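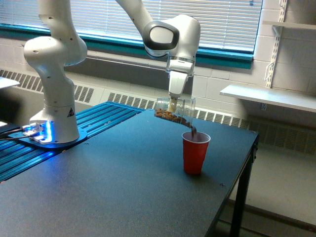

Pouring test, jar to red cup. Thread on gripper fingers, long, sorry.

1/ Since January I am comparing fingers for our small white arm. The arm is fixed, the table is fixed, the gripper body is fixed. Only the fingers change. I thought this would be a one week job.

2/ The task is simple to say. Pick up a clear jar with nut pieces inside, bring it over a cup, tip it, pour, put the jar back upright. A child does this at breakfast. For a gripper it is a good test, as the load moves inside the object while you hold it.

3/ Three sets of fingers are in the comparison. Set A is the hard plastic finger that came with the gripper. Set B is a soft pale pair from Gerorine. Set C is a printed pair with a rubber strip glued on, made by me, so please do not expect beauty.

4/ Benedikt Zaugg asked me why I do not test with metal blocks like everybody. Because our customer does not pour metal blocks! But also because a block tells you only the holding force. It tells nothing about rotation in the grip.

5/ And rotation in the grip is the whole story with a jar. You hold it in the middle, the pieces slide to the mouth, the center of weight goes with them. Now the jar wants to turn around the contact points. If the finger is hard, the contact is nearly a line, and it turns.

6/ Set A, results. 37 pours, in 11 of them the jar turned in the grip enough that I could see it without measuring. Not dropped, only turned. But if the mouth is lower than the controller believes, the pour is faster than you asked for.

7/ I tried more force with set A. It helps a little. Then I started to hear a small cracking sound from the jar and I stopped. It is a thin jar. I bought more jars.

8/ Set B, same 37 pours. The jar turned in 3. The soft material makes a bigger contact, so it resists better, and I could lower the force. This was the result I hoped for, but there is a price, see next post.

9/ The price is position. Soft fingers give way, so the jar hangs a little lower than in the plan, and it hangs differently when it is full and when it is nearly empty. I had to raise the pouring point above the cup. With a higher pour you get more bouncing at the rim.

10/ Also dust. Nuts make dust and a little oil, and soft fingers collect both. I wipe them after each series. I did one series without wiping and the numbers were worse, but I did not keep the force constant on that day, so I do not want to publish them. My mistake.

11/ Set C is between the two. Better than hard plastic and worse than the soft pair. The rubber strip came off one time in the middle of a series. I blame the glue. Somebody will say I should blame the person who glued, and this is fair.

12/ About the controller. I ran everything first with the older Dakimach box and then repeated set B with the newer one. In the slow part of the tilt I see no difference. At the end of the pour, when the wrist must reverse quickly, the newer one stops more softly and I find fewer pieces next to the cup.

13/ A question I got by message: why not a camera to find the jar opening? We have one and it works well on the cup. The transparent jar is much harder. The light from the window goes through the wall and the edge detection finds reflections in place of edges. With the blinds closed it is better, with the blinds half open it is worse than fully open. I have no explanation for this.

14/ So for the jar I use a fixed pick position and teach it by hand. Not elegant. For comparing fingers I think it is even the right choice, as I do not want to mix two sources of error.

15/ How I set the tilt, for those who want to repeat it: go quickly until the jar is nearly horizontal, wait a short moment, then continue slowly until the first pieces fall. From there keep the speed constant. If you go quickly all the way, the pieces come in one lump and half of them miss.

16/ Big pieces behave differently from small ones. The big ones block each other at the mouth, nothing comes, and then everything comes. I put the pieces through a kitchen sieve before the series. In the real use nobody will sieve, so this is the next thing to test.

17/ The total in the log is now 2,784 grip cycles, when I include all the boring open and close tests without any jar. The soft pair shows a light mark where the jar wall presses. I cannot feel it with the finger yet. Hard pair shows nothing at all, as expected.

18/ My choice for today: set B, lower force, higher pouring point, newer controller. If your object is not round, or if you need exact height, I would still take the hard fingers and add a thin rubber layer. With better glue than mine.

19/ I will bring the numbers to the meeting in Burnbridge on Fri 1 February. If you come, please bring your own fingers (for the gripper, I mean). The mounting plate is the Buchanan pattern with four screws, and I have spare screws.

20/ One open question for people who know soft materials: do you clean with alcohol or only with water and soap? The supplier sheet says both are possible, but a colleague had a pair that became sticky after some weeks of alcohol. Replies welcome, also in German.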